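ok finally sitting down to post the Zepeda stuff. 24 January 2024, writing it down so I remember when I cracked it. or half cracked it

background for new folks: my mother's people are Zepedas. always told they came from one ranch outside Clorville and that was the end of the story. my grandmother would change the subject

two years of nothing. same three census pages over and over. same smudged line where the birthplace should be

then in November I wrote to the parish office in Clorville on a whim. paper letter, stamp, everything. Gilberto Alvarado wrote back. he looks after the old registers and he is a saint, I will not hear otherwise

he sent scans of 2 baptism books. 338 pages. handwriting like spider legs. I read them at night with the brightness all the way up

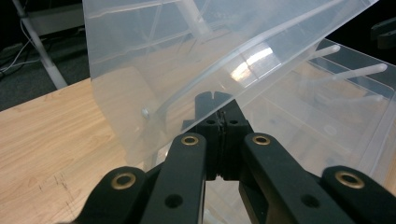
Did the ranch turn out to be real?

Real, but the family only worked there. It belonged to people named Chávez, and the Zepedas show up on page 228 as godparents to one of the Chávez babies.

so, page 228. I gasped out loud, scared the dog

the baby was Isauro Chávez. and I KNOW that name. it's on the back of a photo in my grandmother's Bible, in pencil, no date. we all figured he was a boyfriend

he was her father's godson. basically raised with them after his mother died, going by the burial book. so closer to a brother?? and she never said one word about him

called my aunt. long silence. then "well, he went to Zetberg." like that explained it

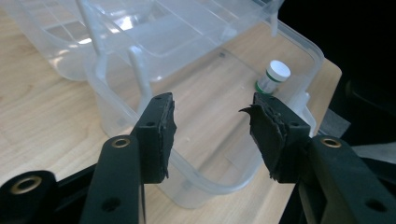

Clear storage container on the table.

anyway Zetberg. for those asking, it's the mill town up the river, lots of families went for work and plenty didnt come back

looked for him in the Zetberg city directories. there's an Isauro Chavez, no accent, boarding on the same street three editions running. then gone. moved, married, died, no idea yet

the part that gets me is the boarding house was run by a widow Zepeda. first name only an initial, M. my great grandfather had a sister Manuela who "went away." come ON

could be coincidence, its not a rare name. I know. I'm trying to be careful because I have been burned before (some of you remember the wrong Manuela. we buried her in the tree for a year) 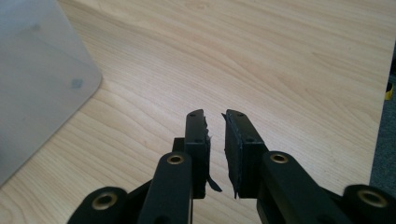
next step is the Zetberg burial records, which are not online. they want a written request and a 200 word statement of family interest. I have written six hundred words. cutting

also trying the Clivora newspaper, it carried Zetberg notices when the Zetberg paper folded. if anybody has a login for the old issues pls message me

if your family has Zepedas or Chávezes anywhere near Clorville, same thing, message me. even a nickname helps. even a rumor

more when Gilberto writes again. he is slow but he is thourough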